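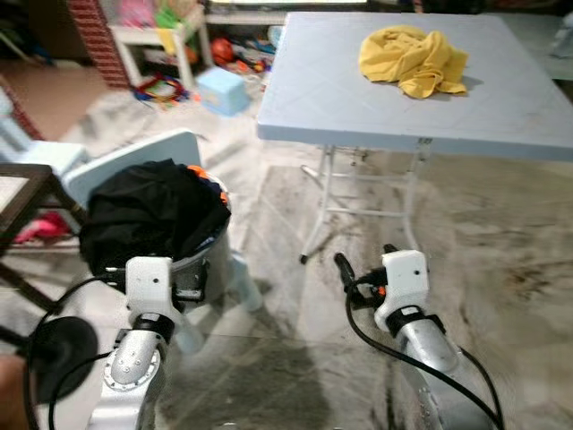
How many practice runs do we get before the Goodall demo?
Six per team, then the arms go to the next group.

Laundry task thread - Stustine robotics club

marblefloor: ok so posting where we're at. fold is fine. hanger is not fine. shirt onto hanger by teleop we got 4 good runs all night, rest of them the collar twists up and one side never gets on. anyone got a trick??

tess_k: go slower on the left arm. you guys rush the second shoulder every time

marblefloor: we are going slow. slower than this is not a demo its a nap

gripper_dan: disagree w/ tess, speed isnt it. grab is too far out on the sleeve. pinch near the neck, let it hang, THEN bring the hanger in 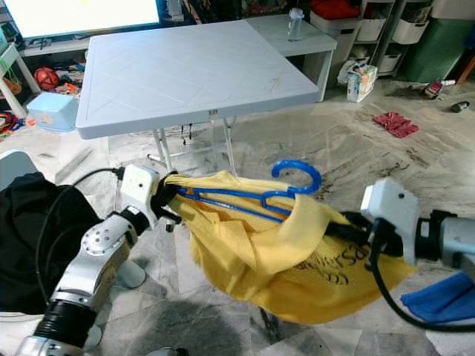 Re: hanger step, who has the notes?

ollie258: Grigoris Lambrakis put the Edimton writeup in the shared folder. page 2 has the grip order. they do hanger first, shirt after

tess_k: they also had stiffer shirts. ours are like tissue

gripper_dan: so buy stiffer shirts lol

tess_k: rules say ordinary clothes from home dan

marblefloor: can we talk about dark stuff too. black clothes on the wrist cam are brutal, you get one big dark blob and have to guess wich fold is on top. I keep grabbing two layers
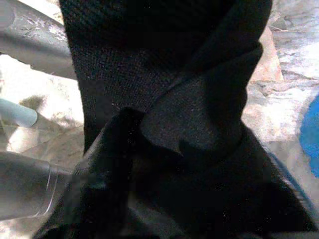
and then when I lift, both come up and I have to drop it and start over. tried turning exposure up, background just blows out white. Is Unance doing anything diffrent?

ollie258: they use the head view for the grab and only check wrist at the end. pretty sure

gripper_dan: nah wrist view is better up close, you just need a lamp from the side

tess_k: lamp worked for me once. once

marblefloor: ok trying the lamp + danss neck grab tmrw. signup sheet closes 2nd February so put your names in pls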